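Section 2: Folding elastic-waist bottoms

Welcome back, and well done on getting through the towels! Shorts and other pull-on bottoms are a little slipperier to handle, so take your time with this part of the Travari folding guide and don't fret over a few creases.

1. Clear a pale, smooth tabletop and lay one garment on it, just as it comes out of the pile.
2. Find the gathered waistband first. Everything else follows from it. 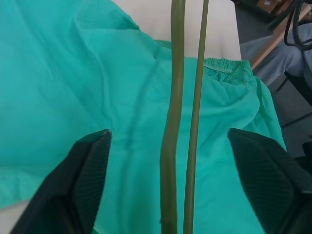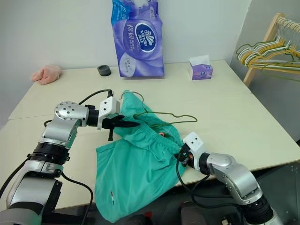
Fig. 2. Teal garment on the table, before smoothing.

3. Take hold of the waistband at both sides and give the whole thing a gentle shake, letting the legs drop.
4. Lay it down flat with the waistband at the far side of the table, and smooth from the waist toward the hems with an open hand.
5. Fold one leg over the other, tuck in the little point at the seat, then fold up from the hems to the waist.

Note: Elastic likes to spring back. Rest your palm on it for a moment before you let go, and it will usually behave.

Caution: Never tug on a sewn-in label to straighten the cloth, however handy it looks. Light fabric tears easily at the stitching.

Drawstrings are covered in Section 3.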